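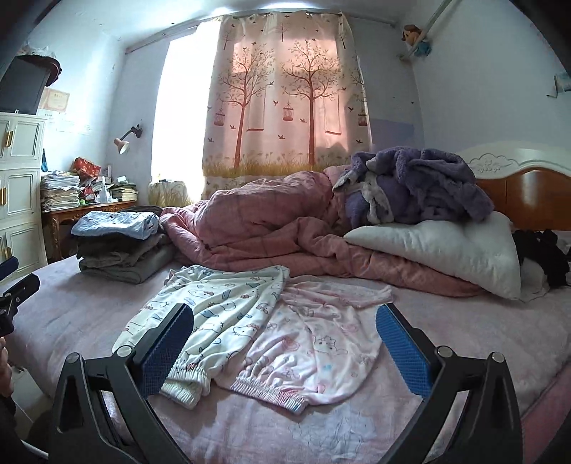

What is Shim used for in robot learning?

Shim is a software layer that sits between recorded manipulation data and the programs that learn from it. It aligns video with gripper motion, estimates the path of the gripper through space, and divides long recordings into short, labeled episodes that a planner or control policy can be trained on.

Overview

Shim is a data preparation and playback toolkit for robotic manipulation, with an emphasis on cloth handling and household tidying. It was written at Elesetti, a software firm, by a group led by Kazuhiro Ishida and Sofia Papadakis. The toolkit does not control a robot directly. Its output is passed to a separate controller, most often Jumer, which is maintained by the same group.

The name refers to the thin piece of material used to fill a gap between two parts. In the project's early notes, the gap in question was the difference in timing between a camera clock and a gripper encoder.

Background

Programs for folding laundry were at first built around fixed sequences. A garment was laid flat, its corners were located, and a planned series of folds was carried out. Such programs worked well on towels and poorly on clothing, whose outline changes with every grasp. Later systems learned from demonstrations made by people, which raised a different set of problems. Recordings were long, the useful portions were brief, and the moment of grasp was often hidden by the gripper itself.

Hideaki Shibata, who joined the project in its second year, proposed that episodes be cut according to the state of the gripper as well as the appearance of the cloth. This remains the central idea of the software.

Architecture

Shim is made up of four modules, which may be run together or separately.

Clock alignment. The first module compares the opening and closing of the jaws as seen in the video with the width reported by the encoder. It shifts one record against the other until the two agree. Recordings in which the jaws never close cannot be aligned in this way and are set aside for manual review.

Pose estimation. The second module tracks fixed features of the room to recover the motion of the camera. Window frames, furniture edges and printed patterns on curtains all serve as landmarks. Bedding is masked out before tracking – it moves when touched, and a landmark that moves will bend the estimated path.

Grasp perception. The third module marks the area between the jaws and decides whether it holds fabric. It also assigns one of 7 contact classes, among them edge, hem, cuff and multiple layers. A narrow fold of cloth held upright between nearly closed jaws is normally placed in the last of these, although a thick border can produce a similar outline. 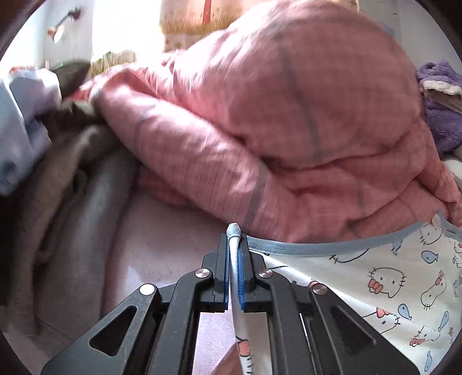 Segmentation and planning labels

The fourth module divides a recording into episodes. A new episode begins when the jaws start to close and ends after they have opened and moved clear of the cloth. Each episode receives a start pose, an end pose, a contact class and a short text label such as "fold leg over" or "straighten waist."

Labels are proposed by a language model and checked by an annotator. Guidelines written by Tomomi Kobori ask annotators to describe the action on the garment and to leave out its color and print. Early label sets that named the print led the planner to treat two pairs of trousers of the same cut as different tasks.

Episodes shorter than 9 frames are discarded. The remainder are written to a plain directory format that Jumer can read without conversion.

Evaluation

The project keeps a reference set of 451 episodes, all of them recorded in homes. The set is used to compare versions of the segmentation module and is not used for training. A change to the module is accepted only if it places the episode boundaries at least as well as the previous version, both on the full set and on the portion that contains patterned fabric.

Patterned fabric is reported separately for a practical reason. Repeated motifs, such as rows of similar animal faces, can cause a tracker to match one figure with its neighbor, and the resulting error is small enough to pass a general check. Mio Yokoyama added a test for this fault, in which matched points are compared across 400 frames and rejected if they jump by a whole repeat of the pattern.

Limitations

Shim has difficulty with plush and fleece, whose surfaces offer few stable points and whose edges are soft in the image. Bright windows behind the work area reduce the number of usable landmarks, and the pose module lowers its confidence score when a large part of the view is overexposed. The grasp module does not estimate force. It cannot tell a firm grip from a light one when the cloth looks the same in both cases.

The software also assumes a single gripper. Two-handed recordings must be split into separate streams before processing, and the link between the two hands is restored later by time stamp.

Related software

Veltel, a viewer distributed with the toolkit, displays an episode alongside its gripper width and estimated path. It can be opened without the other modules and is used mainly for checking labels. An older viewer built into Jumer was withdrawn when Veltel gained support for side-by-side playback.

See also

Cloth manipulation
Imitation learning
Task and motion planning
Visual odometry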